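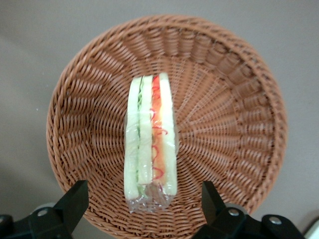

Displaying snacks on a small counter

Posted by Alholm, 19 April 2025

I'm setting up a snack counter. The wrapped sandwich is in a round wicker basket and looks lost in there. Should it go on the clear stepped stand with the candy?
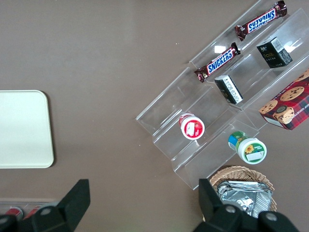

2 replies

Crabtree
Leave it in the basket. Two Snickers and the little black boxes already fill those steps. Add 4 more sandwiches, cut side up.

Ranis
Use the cream tray, it's empty. Baskets collect crumbs.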